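Bruvley Bar Pull in Oil-Rubbed Bronze: Worth the Fuss?

Reviewed 9 August 2023
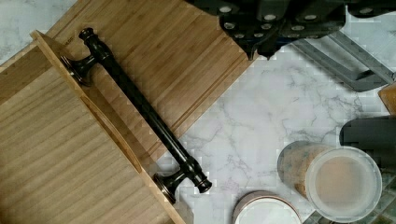 I've been let down by dark drawer pulls before. My last lot, a Vumis set, had gone patchy by November, so I wasn't in a forgiving mood when I ordered one Bruvley to try before paying for the whole kitchen. A finish called oil-rubbed bronze can mean anything from muddy brown to black paint. Next to pale wood and bamboo it reads as very nearly black, with a faint coppery tint where the light gets it, and I'll admit it looks better on our marbled worktop than it did on the website. The little rings near each end are neat and not overdone.

Now the grumbles. The knobs at the ends stick out past the posts, and I can see a cardigan pocket or an apron string catching on them. It's glossy too, glossier than I wanted, and I expect greasy fingers will show. The listing says it will "transform any kitchen". It's a handle.

Price is the real sticking point. I'd need 20 of them, and Uysal do a plainer bar for a good bit less. My neighbour Trygve Granström fitted those and has no complaints after 10 months, though he'd say that whatever happened.

I'll put this one on the cutlery drawer and give it 40 days of proper use before I order any more. Three stars for now, and the third is for the rings.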